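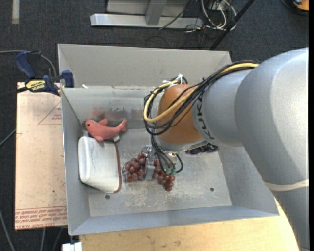
We use cookies to remember your settings and to see which pages are read. Accept all | Manage choices

Prop store to lend out play food and tableware from February

Last updated: 4.10 pm

A prop store that has supplied shop windows and stage sets for 14 years is to open its shelves to schools, nurseries and amateur drama groups, with plastic fruit, toy fish and old crockery among the first things on offer.

Stornora, in the old dairy building on Castillo Road, will start lending in February. Until now its stock has gone out only to trade customers, mostly for shop displays and small theatre productions.

Maribeth Yap, who runs the store, said the change followed a run of calls from teachers looking for things to fill a pretend market stall or café corner.

"They didn't want to buy a whole set of play food for one half-term," she said. "They wanted a bunch of grapes, a fish and a few dishes, and they wanted them by the Monday. We had all of that sitting on a shelf."

The stock is being sorted into two groups. Light plastic pieces, such as grapes and other fruit, will go out in mixed bags that cost £7 for a fortnight. Plates, bowls and serving dishes will be lent singly, as they are more likely to be chipped or broken on the way home.

Artificial grapes are the item most often asked for, according to Ms Yap. They turn up in harvest tables, greengrocers' windows and almost any play with a banquet in it. The store keeps red and green bunches, and repairs them when the fruit comes away from the stem. Loose grapes are kept in a jar for the purpose.

Toy fish are also popular, though for a different reason. Jhun Umali, who teaches a reception class and has been trying out the service, borrowed a bag for a fishmonger's counter in the corner of his classroom. The children laid the fish out on dishes, priced them and wrapped them in newspaper for each other.

"The pink ones always sold first," he said. "I had to ring up for more."

Mr Umali said he had asked for proper dishes as well as plastic ones. The children were careful with them, and only one plate was lost over the term. He would like to see more weighing scales and baskets in the collection, and some paper bags of the sort that market traders use.

Items coming back will be checked, wiped down or washed, and returned to the shelves. Dishes with worn rims or grey marks from cutlery will stay in the collection, but anything with a sharp edge will be taken out. Fabric items will not be lent for now – the store has no means of washing them in any quantity.

Very small pieces are being left out of the nursery bags. Borrowers are asked to say what age group the things are for when they book, and to keep the bags together so that sets can be checked on return.

There is no membership fee. Schools and groups will need to leave a deposit of £2 for each dish, which is given back if the dish comes home in one piece. The mixed bags carry no deposit.

Over 2 hundred pieces have been listed so far, and the rest will be added as they are cleaned and labelled. The list gives the colour and rough size of each item, with a note of any damage. A photograph will be added where two things are easily confused, as has happened with the lemons and the limes.

Collections will be from the side door on Castillo Road, between 3.30 pm and 6 pm on school days. Parking outside is limited and the store has asked people with large orders to ring first. It is not able to deliver, but groups may share a pick-up if one person signs for everything.

Ms Yap said trade hire would carry on as before, and that bookings from shops and theatres already made for the spring would not be affected. She is also looking for gifts of plain white serving dishes in usable condition, which can be handed in at the side door during collection hours.

Related items

Castillo Road crossing to be repainted
Wovix fabric shop moves to larger unit
Reception class opens its own market stall
Drama group seeks banquet table for spring play
Dravix Hall kitchen reopens after repairs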